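The Tray on the Bed

Eustaquio Salinas sorts his jewellery twice a year, usually in April and again when he can't put it off

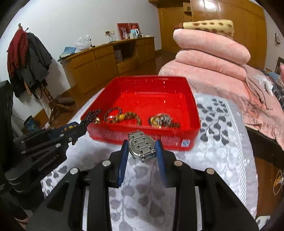
A silver watch with a link bracelet, and the red tray with the beads and the other watch.

The appointment with Eustaquio Salinas was for ten, and by ten past he had already told me I was sitting on the wrong side of the bed. The right side is for quilts. The pink ones get folded and piled first, with the spotted cream blanket on top, and only then does the tray come out.

"If you do the tray first, you lose an earring in the bedding and then you're married to that bedding for the afternoon," he says. He doesn't own any earrings. He is speaking of his sister's, in 2 separate incidents he would like on the record.

Salinas spent 22 years behind the repairs counter at Vrabec, the watch and clock shop in Pondamura, and retired with firm opinions about clasps. He is against most of them. The link bracelet is the exception, provided you look at the back of the watch before you look at the front.

"Everybody turns it over to see the time. The time is on my phone. The back is where you find the scratches, and the bit of soap from 3 winters ago."

I ask what's in the tray. He calls it the short list. There are the black beads with the little gold charm, a silver bangle, a gold-and-silver watch, and the bracelet with the big brown and yellow beads, which he describes as amber in colour and declines to describe further.

"I was told amber. I've been told a lot of things at markets."

The rest of the collection, 141 pieces by his own ledger, stays in the drawers of the long dresser against the wall. Most of it was his mother's, and some of it, he suspects, was lent to his mother by people who have stopped asking. The top of the dresser is another matter. On the day I visit, it holds a thermos, a plastic bag, a folded blue cloth and a lace doily, and he regards the lot with the calm of a man who has scheduled it for later.

His niece once bought him a subscription to Etstead, an inventory service where you enter each item and it tells you when to clean it. He got as far as the bangle.

"It gave me a reminder for 2039," he says. "I thought, well, that's optimistic of one of us."

He cleans with a soft cloth and a tin of Jeris polish, never on the beads. Strung things are laid out flat and checked along the knots, and anything doubtful goes back in its drawer with a slip of paper. I ask how many slips there are now.

"Do you want tea?" says Salinas, and starts looking for the lid of the tin.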